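Zimstead Naturalists Board > Wildlife Travel > Turtle patrol season, is the fee worth it?

nelley_g
Thinking of signing up for the March turtle patrol out of Phùng. The fee is 400 a week and you bring your own headlamp. Has anyone done it? My sister says I'm paying to be tired on a beach.

odair_seixas
Your sister is correct. I did 20 nights and saw six turtles, one of which was a log. I'd go again tomorrow.

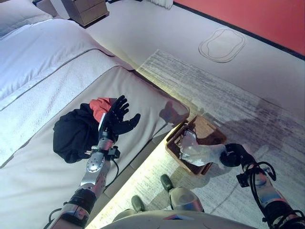
Does the fee cover the boat out to the station?

The boat is extra and you pay the skipper in cash on the dock.

mudlark86
I'm going to be the grump. Most of that money goes to housing visitors. Local rangers walked that beach for years without a dining hall. Send them the 400 and stay home.

odair_seixas
Fair, except the rangers' wages come out of the visitor fees. When the bookings dried up, so did two of the rangers' jobs. I met one of them driving a taxi.

mudlark86
So the turtles depend on people like us having vacation days. Comforting.

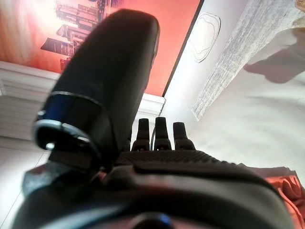
Patrol Newsletter, Issue 86

Josée Vachon
Pasted that heading from the newsletter because the nest table is in there, and it backs up both of you, sorry. Nests held steady on the patrolled stretch. They also held steady on the north end, where there is no patrol, only a swamp and a great many mosquitoes.

mudlark86
I would like the mosquitoes to get a wage.

nelley_g
Is the north end where the Lakeo people want to put the resort?

Josée Vachon
Next to it. They promise turtle-friendly lighting, by which they mean lighting.

odair_seixas
Get red film for the headlamp before you fly. The station shop has one roll and guards it.

nelley_g
OK, booked from the Saturday. Mudlark, I sent the rangers' fund 20 so you'd stop sighing at me.

mudlark86
Still sighing. Say hi to the log.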